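Workshop tips: picking fingertips for a two-armed setup

I've been swapping grippers on and off for most of October, so I thought I'd write down what I'd tell myself if I were starting again. Three makes have been through the workshop so far — Nelum, Iltach and a pair of Khunthong jaws that came second-hand in a biscuit tin.

First tip: label everything before you take it apart. I use a paint marker on bare metal and a bit of white tape wherever the paint won't take. The Khunthong screws look exactly like the Iltach ones and they're a hair longer, and I chewed up a thread finding that out.
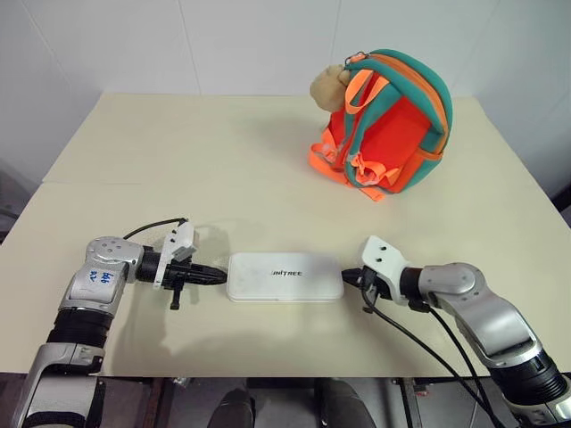 Flat boxes are my favourite test for a pair of grippers, far better than cubes or foam balls (everything can pick up a foam ball!). You want something low and wide with rounded corners, so the tips have very little edge to get hold of and a sloppy one will ride up over the lid. The white UNITREE box does nicely, set lengthways with one gripper coming in at each short end, and you can see how slim those black tips are next to it. If you've something taller to try as well, like the orange and teal backpack, leave it further back on the table until its turn comes. Straps and buckles are a whole evening on their own.

Go in slowly from both sides and let the tips touch before you add any squeeze. I start at 5 newtons and creep up to 13, and I've never needed more for a light box. The Nelum pair held best on short edges, the Iltach pair was quicker but skated a bit.

Check your cables at full reach, both arms, before you run anything twice. A loop that looks generous with the elbow bent can go tight as a string once it straightens. I switched to the Clustton controller partly because its plugs click in properly — my old ones worked loose after roughly 157 runs.

Wipe the tips with a damp cloth between makes, too. Dust gives you daft results.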